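Frequently Asked Questions – The Drendholm Letter

What is this site, exactly?
A newsletter about spies, leaks and the people who insist they were only at the airport to buy a sandwich. It is run by Abelardo Urrutia out of a spare bedroom.

Are you an intelligence asset?
No. We get this one a lot, usually in capital letters. An asset would have a better chair.

How do you decide which stories to run?
Any claim needs three sources who don't share a roof, a boss or a podcast. The Pruvost business sat in a drawer for five months because two of our sources were the same man with two email addresses.

Will you publish my story about being followed?
Maybe. Send dates, places and anything on paper. "A gray sedan" is a start, but there are over 200 of them parked near our post office.

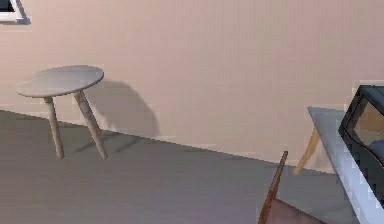
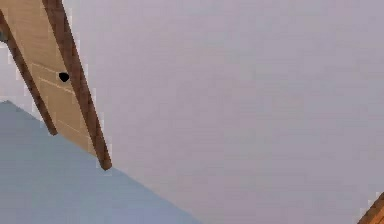 Why did you take down the Sirkesar piece?
We didn't. It moved to the archive in February, along with everything else from the old server. Several readers wrote to say this was exactly what a cover-up would look like. It was also what a lapsed hosting bill would look like.

Can I stay anonymous?
Yes, if you start out that way. Don't write from your work account and then ask us to forget your name. Use regular mail, skip the return address, and leave the government letterhead at home.

Do you ever get things wrong?
Three times on Demby alone. The corrections are at the top of that page, in the same size type as the mistakes.

Has anyone ever tried to shut you down?
One lawyer's letter, addressed to the previous tenant. We kept it – it's the closest thing we have to an award.

How do I cancel?
Reply with the word "stop." You'll be off the list by the next issue, and we won't keep a file on you.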